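A Stelell, plataforma de venda de artigos artesanais e personalizados, altera a partir de 28 de junho de 2021 as especificações dos ficheiros de impressão e as regras de envio aplicáveis às lojas que vendem têxteis e papelaria por encomenda. A alteração abrange camisolas, fronhas, almofadas aromáticas, convites e cartões com texto definido pelo comprador.

O novo regulamento obriga o vendedor a indicar, na ficha de cada artigo, a composição do tecido em percentagem e a gramagem do suporte. Para camisolas de malha, o valor mínimo aceite passa a ser de 165 g/m². Artigos abaixo desse limite podem continuar à venda, mas deixam de aparecer na categoria de vestuário personalizado e transitam para a de acessórios.

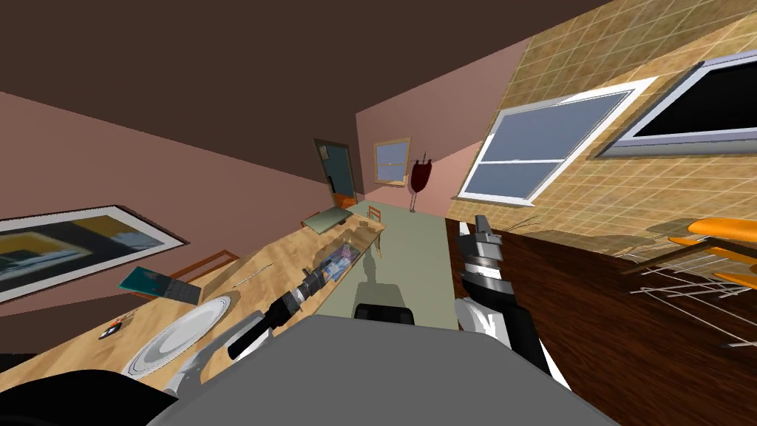

No caso da papelaria, os ficheiros entregues ao comprador em formato digital devem ter, no lado menor, pelo menos 2000 píxeis. O sistema rejeita automaticamente os ficheiros inferiores e devolve uma mensagem com a dimensão detetada. Os modelos já publicados são verificados por ordem de antiguidade; enquanto a verificação não termina, o anúncio mantém-se ativo com a indicação "em revisão".

## Personalização e prazos

O campo de texto livre, até agora sem limite definido, passa a aceitar 80 caracteres, incluindo espaços. Nomes com acentos, cedilha ou til são guardados sem conversão, o que corrige uma falha comunicada por lojas portuguesas em maio: o til desaparecia na passagem do pedido para a folha de produção. O comprador recebe uma prova em PDF e pode pedir alterações até a aprovar. Depois da aprovação, o pedido fica bloqueado — só o vendedor o pode reabrir, e apenas se a impressão não tiver começado.

O prazo máximo de expedição dos artigos personalizados é fixado em 10 dias úteis, contados a partir da aprovação da prova e não da data de pagamento. Os artigos sem personalização conservam o prazo anterior.

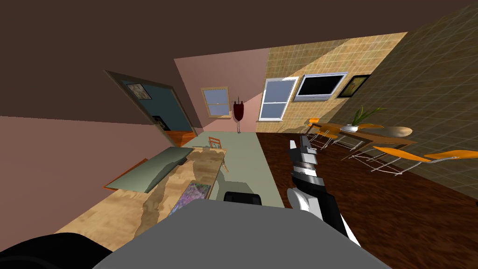

*Interior de apartamento com mesa ou balcão de madeira clara. Imagem gerada por computador.*

A embalagem também é objeto de norma. As almofadas com enchimento aromático têm de seguir em saco interior fechado, separadas de qualquer artigo em papel. Os impressos de formato superior a A5 seguem planos, com cartão de reforço, ou enrolados em tubo. A Buschmann, que fornece envelopes e tubos a várias lojas da plataforma, adaptou o catálogo às novas medidas e mantém as referências antigas até ao fim das existências.

A recolha das encomendas continua a cargo da Drolon. As etiquetas emitidas antes da alteração permanecem válidas. As lojas que utilizam o programa de gestão Skiscombe devem instalar a versão mais recente do módulo de exportação; as versões anteriores não reconhecem o campo da gramagem e deixam a coluna vazia, o que provoca a suspensão do anúncio.

As avaliações publicadas pelos compradores não são afetadas. Os anúncios suspensos por falta de dados conservam o histórico de comentários e voltam à pesquisa após a correção da ficha, sem nova taxa de publicação.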